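Can a Robot Do the Dishes?

Dindina is a kitchen robot made by a company called Plallberg. It has two arms, a gripper at the end of each arm, and cameras to see with. Plallberg plans to rent it to homes and schools starting in December. We wanted to know how it handles a job most kids know well – putting away plates and cups. 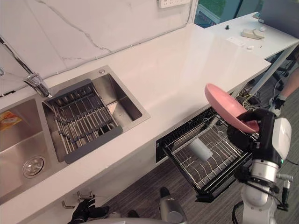 A pink plate and the dish rack drawer.

A plate is thin, so the robot has to close its gripper on the rim. Squeeze too hard and a plate could crack. Squeeze too lightly and it could slip.

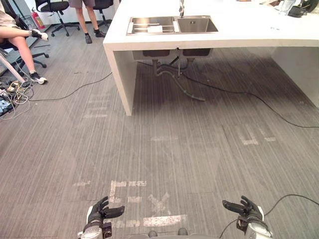 By Negin Hashemi
Tue 4 April

Before it can pick up anything, Dindina has to know where the sink and the counter are. It uses its cameras to build a map of the room. Plallberg says the map takes 3 minutes to make.

Mugs are harder than plates. A mug is round and it has a handle that sticks out on one side. The robot must choose a good place to hold it.
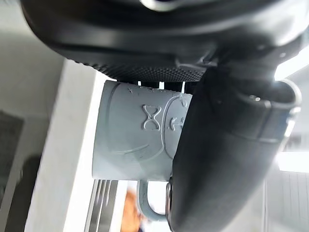 Plallberg trained Dindina with 136 different dishes. People steered the arms through each job again and again, and the computer learned from those tries. If you hand it a dish it has never met, it looks for a shape it knows – a rim, a handle or a flat edge.

The sink is a tricky place to work. Shiny metal reflects light, and reflections can fool a camera. Racks have many thin bars close together.

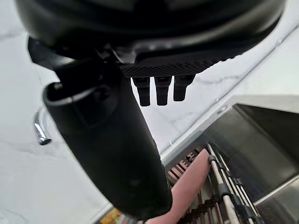 Working beside the sink, with a metal rack below.

Renting Dindina will cost $948 a month. It is slow, and an adult has to stay nearby while it works. You will probably still be washing your own cup for a while.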